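Documentation > Tellura Teaching Kit > Set-up Guide > Section 3: Teaching a door task by hand

3. Teaching a door task by hand

This section explains how to record a door task with the Tellura hand-held gripper. Please read all of it before you start the first recording. It is assumed that you have already charged the gripper, installed the Premlow recorder on your computer, and finished the finger check in Section 2.

The robot learns from what the gripper camera sees and from how your hand moves. It does not know what you wanted to do. If you correct a mistake in the middle of a recording, the robot can learn the mistake together with the correction.

3.1 Preparing the work area

1. Put the cabinet on a flat floor with its back near to a wall. Check that it does not rock when you push the top with one finger.

2. Hang dark cloth on the walls at both sides. The folds do not need to be straight, but the cloth must not move when a person walks by. Fix it with clips.

3. Switch on the ceiling lights and leave them on until the session is finished. Close the window blinds.

4. Make sure that the doors of the cabinet are not locked and that they open by hand without strong force.

5. Remove any object which stands in the path of the doors. Open each door by hand to its full width and look at the floor while you do it.

Note: Stickers and letters with clear colors are helpful for the tracking. A plain door gives the camera few points to follow, and the recorded path may jump. You can put them on the doors, on the walls or on both. After the first recording do not move them any more.

Caution: Do not put a sticker over the edge between two doors. It can tear, or it can hold the door closed.

3.2 Connecting the gripper

1. Connect the gripper to the computer with the cable from the kit. Lead the cable upward and behind your arm, so it does not hang in front of the lens.

2. Start the Premlow recorder and choose New Task. Write a short task name, for example "open left door". The name cannot be changed later.

3. Wait until the status field shows Ready. If it shows Searching for more than a short time, see 3.5.

4. Open and close the fingers 3 times, slowly. The width value on the screen must follow the fingers in both directions.

5. Look at the live view. The square marker on each finger must be visible when the fingers are open and also when they are closed. Wipe the markers with a dry cloth if they are dirty. Do not use alcohol, the print will come off.

3.3 Recording the task

1. Stand in front of the cabinet at a distance of one arm and one step. Hold the gripper at the height of your belt, with the fingers open and pointing to the doors.

2. Press the side button one time. Keep still until you hear the tone.

3. Move forward to the handle in one calm movement. Do not stop to look at the screen.
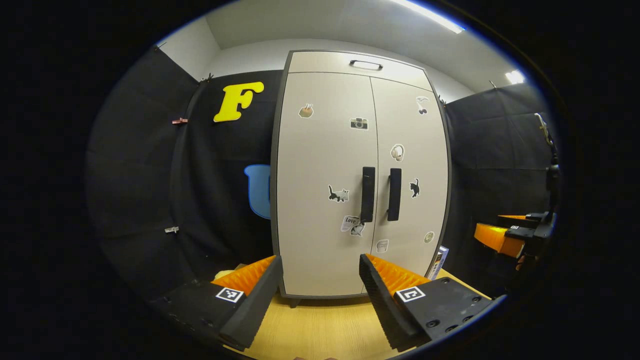 4. Bring the fingers to the two sides of the handle, so that the handle is between the pads. For a vertical handle keep the gripper level. For a horizontal handle turn your wrist by a quarter turn before you arrive, not after.

5. Close the fingers until they hold the handle firmly. Pull the door and follow its curve with your whole arm. If you pull in a straight line the pads will slip.

6. When the door is fully open, open the fingers, go back to the place where you started, and press the side button again.

7. Close the door by hand and repeat from step 1. Change your starting position a little every time, to the left, to the right, higher or lower.

Caution: Keep your other hand away from the doors during the recording. Besides the risk to pinch the fingers, the robot has no second hand to copy it with.

3.4 How many recordings are needed

For one door we recommend 95 good recordings. If you teach 2 doors, record each of them as its own task and join them afterwards in the Premlow recorder with the command Join Tasks. In our Pomasano workshop the largest set for one cabinet has 724 recordings. Such a size is only useful if the robot must also work with other cabinets.

Delete a recording if:
- the fingers slipped from the handle
- a person walked in front of the lens
- the door was touched by your foot or by the cable
- you pressed the button before you were back at the start

A slow recording is not a bad one. Keep it.

3.5 If something does not work

Status stays on Searching: the camera does not find enough fixed points. Point it at the stickers or letters and wait again. When this does not help, put some more on the wall beside the cabinet and not only on the doors.

Width value does not follow the fingers: one marker is covered or in shadow. Check that your sleeve does not hang over the lens.

Recorded path jumps at the moment when the door opens: the camera was following points on the door only. Put fixed points on the walls or floor also, and record the task again from the beginning. Old and new recordings should not be mixed in one task.

Tone is not heard: the volume of the computer is off, or the memory is full. Move finished tasks to another disk with Export.

When you have enough recordings, disconnect the gripper and continue with Section 4, Sending the task to the Chambi arm.

Text of this section last revised March 30, 2018.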